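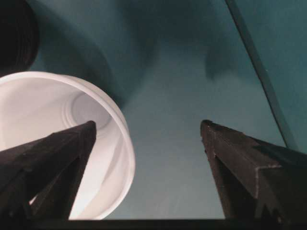
*White plastic cup, rolled rim, ridged base.*

**Mernel white plastic cup** – stocked by Trorkova, sleeve code 223

Let's keep expectations sensible. It's a plastic cup. The Mernel catalog calls the rim "comfort rolled," and I'd call it a rim. It is thick enough that you don't feel a sharp edge when you drink, and I'll give them that much.

The base is recessed, with a few faint ridges around it. Carach sells those as a stacking feature. Maybe. Ours still stick together in the sleeve.

The maker also claims 163 washes. We haven't tested that and I wouldn't plan a cafeteria around it.

- Color: white only
- Lids: none offered, whatever the old Hadgu list says
- In stock: 2,376
- Next delivery: February

Buy one sleeve before you buy ten.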